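# Hudham Kitchen Text Corpus

Fri 18 March – posted by the Hudham corpus maintainers

A collection of short written recipes and kitchen notes in American English, with token-level labels for ingredients, tools, quantities and actions. 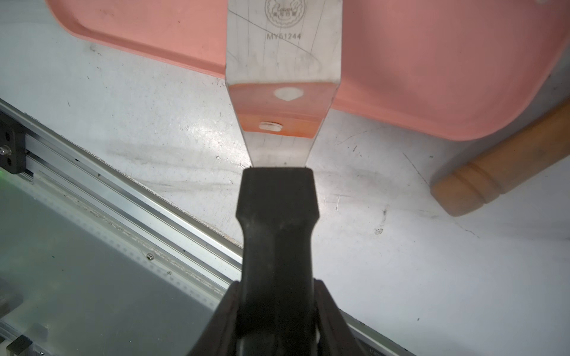 ## Summary

The corpus contains 3,170 recipes taken from typed household collections and community cookbooks. Each recipe is stored as plain text plus one annotation file. The intended uses are named entity recognition, quantity parsing and step ordering. No images or audio are part of the release.

Version 2 replaces the June release. Identifiers did not change between the two, so existing splits can be reused. The label set did change – see "Labels" below.

## Files

- `recipes/` – one UTF-8 text file per recipe, Unix line endings
- `labels/` – one tab-separated file per recipe, same base name
- `splits/` – plain lists of identifiers for train, dev and test
- `units.tsv` – unit spellings and their normalized forms
- `tools.tsv` – tool names found in the text, with variants
- `LICENSE` and `CHANGES`

The test split has 1,190 recipes. It is larger than usual on purpose. Rare units such as "gill" and "peck" would otherwise be missing from evaluation.

## Record format

A label file has four columns: start offset, end offset, label, normalized value. Offsets count Unicode code points from the beginning of the text file, starting at zero, and the end offset is exclusive. The fourth column is left empty when there is nothing to normalize.

 0	3	QTY	2
 4	8	UNIT	cup
 9	14	INGR	flour

Spans never overlap. Where an ingredient name contains a tool name ("skillet cornbread mix"), the longer span wins and the tool is not labeled.

## Labels

There are 9 labels: INGR, QTY, UNIT, TOOL, ACTION, TIME, TEMP, YIELD and NOTE.

Changes from the June release:

- PAN was merged into TOOL.
- TIME now includes the word "overnight" and similar phrases.
- NOTE covers comments by the recipe writer that are not instructions ("good with ham").
- Brand names are part of the INGR span if they come directly before the ingredient.

TOOL is the least consistent label. "Spatula" is the main problem: writers use the same word for a turner and for a bowl scraper, and the text often gives no way to tell them apart. `tools.tsv` lists `spatula` as its own entry and maps it to neither. "Turner", "pancake turner" and "flipper" are grouped under `turner`. Users who need the distinction should treat `spatula` as ambiguous.

## Sources

The text comes from two groups. The Drolletti set is made up of household recipe cards that had been typed up before collection. The Fuchs set comes from spiral-bound community cookbooks and was run through OCR, then corrected by hand. The source is given by the first letter of the identifier, `d` or `f`.

OCR correction was limited to characters. Spelling mistakes made by the original writers were kept, including in ingredient names. Fractions were converted to ASCII (`1/2`, not the single character). Personal names and street addresses were replaced with `[NAME]` and `[ADDRESS]`.

## Annotation

Each recipe was labeled twice, independently, and differences were settled by a third annotator. The guidelines are 15 pages long and are included as `guidelines.txt`. Pre-labeling was done with Grultum, a rule-based tagger written for this project. Its output was shown for QTY, UNIT, TIME and TEMP only. All other labels were entered from scratch.

## Known issues

- Some Fuchs recipes lost their column layout in OCR. Ingredient order may not match the printed page.
- "T" and "t" are normalized to tablespoon and teaspoon. Writers did not always follow this rule.
- Can sizes ("a No. 2 can") are labeled UNIT but not normalized.
- Oven settings given as words ("slow", "hot") have an empty fourth column.
- Baking is overrepresented. Results on this corpus may not carry over to other kinds of cooking.
- A few near-duplicates remain across sources. Near-duplicates are always placed in the same split.

## Loading

The files need no special reader. Open text files with newline translation turned off, or offsets may shift on Windows.

## License

Annotations and tables are released under CC BY 4.0. Recipe text is for research use only – terms are in `LICENSE`.

Last updated: version 2, second upload (checksums corrected, data unchanged)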